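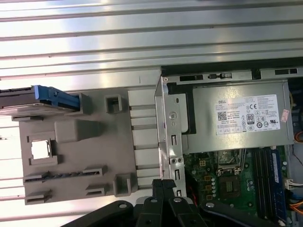
Para: lista de reutilización de equipos
Asunto: Re: Aprovechar los sobremesa de oficina en vez de tirarlos

Hola a todos:

Contesto por partes al mensaje de ayer, porque me parece que mezcla cosas sensatas con otras que no veo nada claras. Dejo citado lo que comento y recorto lo demás.

> Hemos conseguido que Voltinis nos ceda los sobremesa que retira de
> sus oficinas de Olvera. Son máquinas de marca, con fuente 80 PLUS,
> y por dentro están casi todas igual: jaula metálica para los discos,
> soporte de plástico con enganches y el disco en su carro azul. Se
> desmontan sin herramientas en dos minutos.

Lo de «sin herramientas» lo llevo oyendo desde que empecé en esto y todavía estoy esperando la máquina en la que sea cierto de principio a fin. El carro azul sale tirando, de acuerdo. El disco sale del carro abriendo un poco los laterales, también de acuerdo, si el plástico no está reseco. Pero el soporte grande va enganchado con pestañas, y las pestañas de un equipo que ha pasado años debajo de una mesa se parten con mirarlas. Del último lote que pasó por mis manos me quedó una bolsita llena de trocitos de plástico gris que aún no sé por qué guardo.

Además, en las que yo he abierto, la jaula de chapa lleva algún tornillo por mucho que el manual enseñe una palanquita. Dos minutos los tarda quien ya ha hecho treinta seguidas y no se para a mirar dónde iba cada cable.

> Las fuentes son de Dell y llevan la etiqueta con el sello 80 PLUS,
> así que podemos montarlas en los equipos del taller y de paso
> ahorrar luz.

Aquí es donde más me cuesta seguiros. El sello dice que aquel modelo, nuevo y en un banco de pruebas, pasó de cierto rendimiento a ciertas cargas. De cómo está esa fuente hoy no dice nada. Los condensadores envejecen, el ventilador se llena de pelusa y la pegatina sigue igual de bonita.

Y está el asunto de los conectores. Muchas fuentes de sobremesa de marca no llevan el conector ATX de 24 contactos de toda la vida, y hay placas de fabricante que esperan algo distinto incluso cuando la clavija se parece. Antes de prometer a nadie que «se montan en los equipos del taller», leed la etiqueta entera, con las tensiones y los amperios de cada línea, y comparad las clavijas una por una. También las medidas de la caja: una fuente larga y estrecha no entra en una torre corriente por mucho cariño que le pongáis.

Por favor, que nadie abra una fuente para limpiarla. Aire a presión desde fuera, con el equipo desenchufado y el ventilador sujeto, y si hace ruido raro o huele a quemado, al punto limpio.

> Los discos los borramos con Sturisik, que es gratis y deja
> certificado. En la web dicen que lo usan 3000 entidades.

No conozco Sturisik y puede que sea estupendo. Lo que digan en su web me convence poco. Mis preguntas son bastante aburridas: ¿el certificado recoge el número de serie del disco o solo la fecha?, ¿qué pasa con los sectores reasignados?, ¿qué hace el programa cuando el disco da error a mitad, se para y avisa, o sigue y firma igualmente? Si alguien lo ha probado con un disco tocado me interesa mucho saberlo. Yo, mientras tanto, el disco que da errores lo taladro.

Pediría también que los discos salgan del equipo el mismo día que entra en el local, con una etiqueta que diga de qué máquina vienen. Una estantería de torres «pendientes de borrar» es una estantería llena de nóminas ajenas.

> Haciendo números, en junio podríamos tener un fondo de 922 euros
> con la venta de piezas sueltas.

¿De dónde sale esa cifra? La he intentado reconstruir y no me sale ni siendo generoso. Un carro azul suelto no vale nada salvo para quien ha perdido justo el suyo. El soporte de plástico, menos. La jaula de chapa es chatarra a precio de chatarra. Quedan la memoria, algún procesador y los discos que pasen las pruebas, y de esos hay que restar los embalajes, los portes y las devoluciones. El año que mejor nos fue vendiendo piezas nos gastamos una parte bastante ridícula en sobres acolchados.

> Dosance nos presta el furgón y se ofrece a guardar las carcasas.

Esto sí me parece bien, con una condición: que quede por escrito hasta cuándo. Las carcasas ocupan muchísimo y se guardan «por si acaso» con una facilidad tremenda. Propongo conservar enteras solo las que vayan a volver a funcionar y desguazar el resto separando chapa, plástico y cable desde el principio. Separarlo después, con todo revuelto en una caja, es una tarde perdida.

No quiero que parezca que voto en contra. Un equipo de estos con un SSD barato y más memoria sirve de sobra para escribir, navegar y llevar cuentas, y ahí es donde yo pondría las horas, mucho antes que en vender piezas por separado. Pero me gustaría ver primero una prueba con dos máquinas, cronometrada, anotando qué se rompe, qué sale y qué se tira. Con eso en la mano hablamos del lote entero.

Si alguien tiene a mano la disposición de contactos de esas fuentes, que la mande a la lista en texto, porque los adjuntos grandes siguen rebotando. Y que quien vaya a recoger el lote pregunte por los cables de corriente, que siempre se los quedan.

Saludos

--
Para darse de baja, envíe un mensaje en blanco con la palabra BAJA en el asunto.
Mensaje 2487 del archivo de la lista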